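Wosmont 270 Follow Focus

The Wosmont 270 is a single-sided mechanical follow focus for narrative and documentary film work. It mounts on 15 mm rods and drives any lens with a standard 0.8 module gear ring. The number in the name is the rotation of the hand wheel in degrees, from hard stop to hard stop.

The unit replaces the Wosmont Nam, which remains supported for spares. Rod clamps and marking discs from the Nam fit the 270. The drive gear does not, as the shaft diameter has changed.

Construction

The body is machined aluminium with a black anodised finish. The gearbox uses steel gears running in sealed bearings, with no user-serviceable parts inside. Backlash is set at the factory and can be adjusted with the hex screw on the underside of the housing. A quarter turn is normally enough. If play is still present after a full turn, the gearbox should be returned for service.

The hard stops are set by two thumb screws behind the marking disc. They can be moved while the unit is on the camera. Tighten by hand only. Pliers will damage the thread.

The drive arm swings through an arc to meet the lens and locks with a lever. It can be fitted on either side of the rods, so the hand wheel may face the operator or the focus puller. Swapping sides reverses the direction of rotation at the lens. To restore it, move the drive gear to the opposite face of the arm.

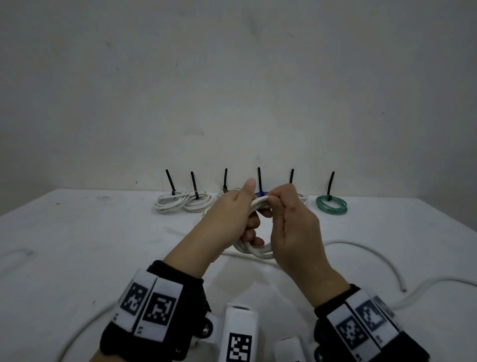
Marking discs

The disc is held by magnets and lifts off without tools. It accepts dry-wipe pen and chinagraph pencil. Permanent marker can be removed with isopropyl alcohol, but repeated cleaning will dull the surface. Productions changing lenses often should keep one disc per lens and label the rim.

Discs are supplied in white. A luminous version is available for night exteriors and dark sets; it needs a few minutes under a torch before use.

Compatibility

The 270 has been checked with the Clakum rod baseplate and with the Rekia matte box in both its clip-on and rod-mounted forms. With the rod-mounted Rekia, allow clearance between the drive arm and the rear of the box when using short primes. Still photography lenses need a separate gear ring. Lenses with focus-by-wire will turn, but the marks will not repeat, and the hard stops should not be relied on.

The whip port on the hand wheel is square and takes most third-party whips and speed cranks.

In the box

Follow focus unit with drive arm
Drive gear, 0.8 module
White marking discs, 3
Hex keys, 2
Padded pouch

Whips, speed cranks and lens gear rings are sold separately.

Hire and orders

Units are held in stock for purchase and for hire. Hire is charged by the day, and a booking of 5 days or more is charged at the weekly rate. Equipment can be collected from 8 in the morning and must be back by closing time on the last day of hire. The counter is closed on Wednesday.

The gearbox is covered for up to 5 years from purchase, excluding water damage and impact. Discs, gears and thumb screws are treated as consumables.

Technical questions and service returns should be addressed to Ayman Mahasneh in the workshop. Please quote the serial number, which is engraved on the inner face of the rod clamp.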